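Visit report: Vakent weaving mill, Orklow

The Vakent mill opens its production floor to visitors on one Wednesday in September. Entry is by timed ticket, and the tour follows the cloth from yarn store to dispatch. I took the 10:30 slot. The notes below cover the parts of the process that were running at the time, with settings where the guides were willing to give them.

Getting there

The mill is on the river side of Orklow, a short walk downhill from the bus station. Visitors sign in at the old weighbridge office, where ear protection and a visitor badge are handed out. Closed shoes are required. Scarves and lanyards have to be left at the desk, and the badge is a clip type for the same reason.

Yarn store and winding

Vakent weaves upholstery and wall cloth, almost all of it from wool and wool blends. The yarn comes in already spun and dyed, on cones, and is held in a conditioned store before use. Relative humidity is kept high enough to limit static and fly. Cones are tagged by dye lot, and a lot is never split between two warps.

The fancy yarns are stored separately. Bouclé yarn is made from three components: a core, an effect yarn fed faster than the core so that it throws loops, and a binder that locks the loops in place. The guide had a sample board with each component pulled apart. Loop size depends on the overfeed ratio and the binder twist. Too little binder and the loops slide along the core when the cloth is rubbed.

Winding was the loudest room after the weaving shed. Each winding position has an optical clearer which cuts out thick and thin places and splices the ends. With bouclé the clearer is switched off, as it would read every loop as a fault. Those cones are checked by hand under a lamp.

Warping

The mill has 2 sectional warping machines. The one in use was making a plain charcoal warp, 270 meters long, for a contract seating order. Sections are wound side by side on the drum and then beamed off together. Tension is read at the creel and again at the drum, and the operator logs both at the start of each section. A warp with uneven tension will weave, but the cloth comes off with slack bands that cannot be pressed out later.
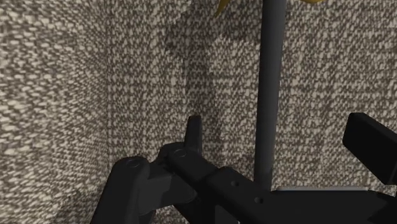 Drawing-in is partly automated. Simple repeats go through the machine, and anything with an irregular order is drawn by two people sitting on either side of the harness. A complex warp takes most of a shift. Where a new warp matches the old one end for end, it is knotted on instead, and the loom is back in production the same morning.

Weaving shed

The shed holds 16 rapier looms in four rows. Rapiers suit this kind of work because the gripper head can carry a lumpy weft across the warp without stripping it. Air-jet looms are faster on smooth yarn but have trouble with loops and slubs. The loom we stopped at was running at 239 picks per minute on a flat wool weft. For bouclé the speed is brought down, and the guide would not give a figure.

Speckled cloths are one of the main lines here. There are two ways of making them. The first is to use a weft that is already mixed, with light and dark fibers twisted together before weaving, which gives an irregular fleck. The second is to alternate light and dark picks over a broken twill, which gives a more even grain and is cheaper. At a distance of a few meters the two are hard to tell apart. Up close, the second shows a repeat if the cloth is turned under a low light.

Weft stops are signaled by a lamp on each loom. During the 20 minutes or so we stood there, most of the stops were on the right-hand selvage of one machine, and a fitter was changing the cutter when we left.

Finishing

Loomstate cloth is mended first, over a sloping table, then scoured and dried on a tenter frame. The tenter sets the final width. Bouclés get very little pressing – the loops flatten and do not fully recover. Wall cloth is given an acrylic backing so it can be pasted and trimmed without fraying. Seating cloth goes for abrasion and pilling tests, and a cut piece from every batch is kept in a cabinet outside the lab.

The coating line is Abou Zeid equipment, installed to replace a knife coater that could not hold an even weight on thick cloth. It was down for cleaning during the visit, so the drying section could be seen with the hoods raised.

Showroom and shop

The tour ends in the showroom, where the Vetemari range is laid out on hanging rails by weight. Seconds are sold by the meter from a side room. Prices are marked on the roll ends, and faults are flagged with a white thread in the selvage. Card payment only.

Practical notes

The full route takes two hours, with one flight of stairs between warping and weaving. A lift is available on request at the desk. Photography is allowed everywhere except the lab. The canteen is open to visitors until 2 p.m. Large-print route sheets can be picked up with the badge, and the afternoon groups are smaller than the morning ones.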